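Drinking cup

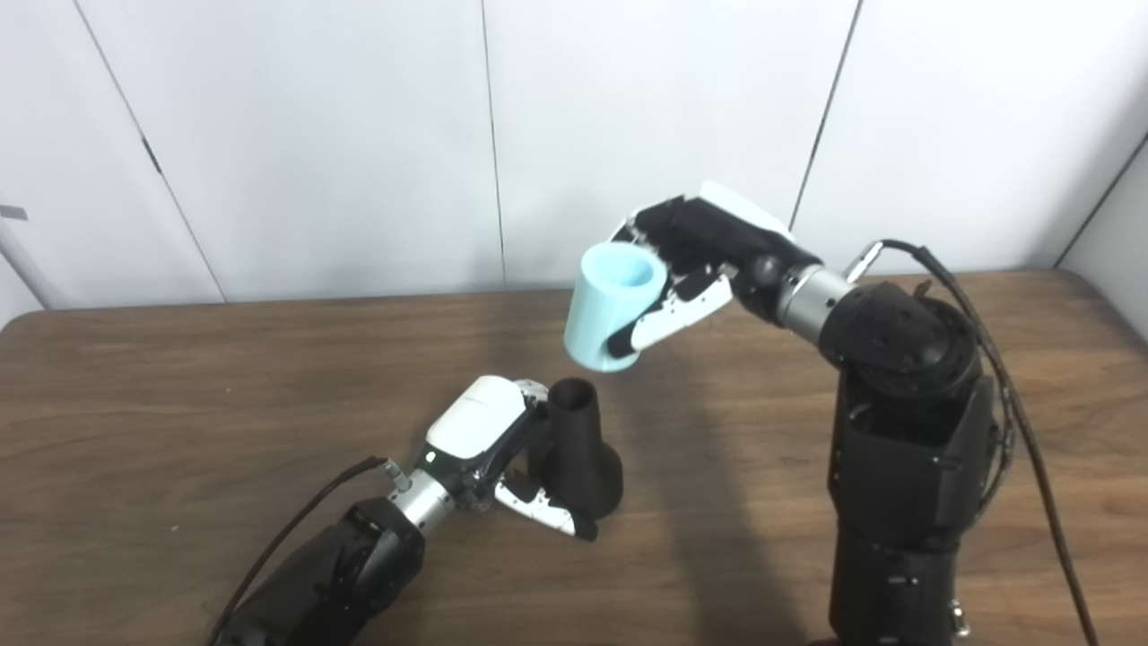

Kirnlow, June – Reference edition, household ware section. Text by Anika Gallagher.

A drinking cup is a small open vessel used to hold a liquid and bring it to the mouth. The term covers forms with and without a handle. In trade usage a cup without a handle or foot is often called a beaker or tumbler, although the three words overlap and no single rule separates them. Cups are made of fired clay, glass, metal, wood, plastic and coated paper.

Form

The basic parts of a cup are the base, the wall and the rim. The wall may be straight, tapered or curved. A straight wall gives the largest volume for a given height and base width, but cups with straight walls do not nest. A tapered wall, wider at the rim than at the base, allows stacking and makes the piece easier to release from a mold. Most paper cups and many plastic cups are tapered for both purposes.

The rim affects how the liquid leaves the vessel. A thin rim gives a narrow, even flow and is preferred for tea and wine. A thick or rolled rim resists chipping and is common in ware made for schools, hospitals and canteens. On paper cups the rolled rim also stiffens the wall, which would otherwise fold under light pressure.

The base may be flat, concave or raised on a foot ring. Fired ware usually has a foot ring, which is left unglazed so that the piece does not fuse to the kiln shelf.

Stability

A cup tips when its center of mass passes beyond the edge of its base. For an empty cup the center of mass depends on the thickness of the base relative to the wall. Filling a cup of ordinary shape to a low level generally brings the combined center of mass down, and further filling raises it again. The most stable condition of many cups is therefore partly full.

Séverine Sabatier treated the subject at length in her handbook on tableware, which sorts cups into 8 classes by the ratio of base width to height. The classes are still used in the Fenine collection catalog, with minor changes to the names. Thaddeus Nakamura later objected that the ratio ignores wall thickness and places heavy stoneware beakers in the same class as thin plastic ones. His own scheme, based on measured tipping angle, has been less widely adopted – partly on account of the time needed to test each piece.

Materials

Earthenware is fired at a lower temperature than stoneware and remains porous unless glazed. Stoneware and porcelain are dense enough to hold water without glaze, though both are normally glazed on the inside for ease of cleaning. Matte glazes tend to show marks from metal spoons more readily than glossy ones.

Glass cups are pressed, blown or made by a combination of the two. Tempered glass withstands harder knocks than ordinary glass and breaks into small pieces.

Metal cups conduct heat well, and a hot drink quickly warms the rim. Double walls reduce this effect. Enameled steel was widely used for camp and field ware and is still produced. The enamel is a layer of glass fused to the steel and will chip if the cup is dropped on a hard surface.

Plastic cups are most often injection molded. Polypropylene is common for reusable ware and tolerates hot liquids. Polystyrene is cheaper and clearer but brittle.

Capacity

Capacity may be stated to the brim or to a fill line. The brim figure is always the larger of the two. Catalogs do not always say which is meant, and comparison between makers can be unreliable.

Collections

The Zamora museum holds 2000 drinking vessels, of which 1045 are cups without handles. The core of the collection was bequeathed by Arlo Holloway. A smaller group at Akia is limited to enameled ware and is shown in 3 rooms on the ground floor. It is closed on Wednesday.

See also

Beaker (vessel)
Foot ring
Glaze
Mug
Saucer
Tumbler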